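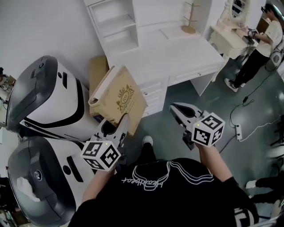 Clearing the corner room, Plarnstead
Posted Jan 20, 2020 by Cinzia Santoro

The corner room on the second floor is being cleared before the new tables come in. We started in November with the closets and have now reached the furniture and the boxes. Short notes go with each part of the room, mainly for those who work in the other building and want to know where their things have gone.

The crest box
The tan cardboard box with the dark brown crest on its face, leaning against the corner of the desk. It goes out with the flat cardboard. Natalina Marino asked for the crest to be cut out and kept, so please don't crush that side. A plainer piece of cardboard is behind it against the wall, and that one can be recycled as it is.

The white desk
The desk stays in the building but not in this room. It is going down the hall to Leonardo Marras, who has been working at a folding table. Measure the door before lifting. The last desk we moved had to be turned on its end and it scraped the paint.

The open shelves
The white shelving unit is attached to the left end of the desk. Its cubbies are empty. We would like to keep the two pieces together - taking them apart means finding the right wrench, and the Prakus toolbox has not been seen for a while. If they do have to be separated, put the hardware in an envelope and tape it inside one of the cubbies.

The two white machines
Both have dark gray rounded tops and take up most of one side. They are not part of the clear-out and should be left where they are. Please don't set things down on them. There was a crumpled white tissue on one of the gray tops, and that is how piles start. Wipe the tops with a dry cloth only.

The far corner
Small colored items and cables, all in together. Kgomotso Moodley is sorting this part and would like it left alone until she is finished. Cables with a label go back to the person named on it. Cables without a label go in the Wurier crate by the elevator, and anyone can take what they need from there.

The floor
Gray, and in fair shape. The cleaners will come once the desk is out. They need the room for nearly 8 hours, so plan to work somewhere else that day. Wear closed shoes while boxes are being carried.

Where things are going
Flat cardboard: loading door, left side.
Desk and shelves: room 17.
Books and binders from the closets: room 37, on the low shelves.
Anything with no owner: the table outside the kitchen.

The table outside the kitchen was full the last time I looked. Elisa Serra is making a list of what is on it and will send it around to both buildings. Things marked with a Russo sticker have already been claimed - leave those, even if they look like yours, and talk to Elisa first.

More to follow when the new tables are in.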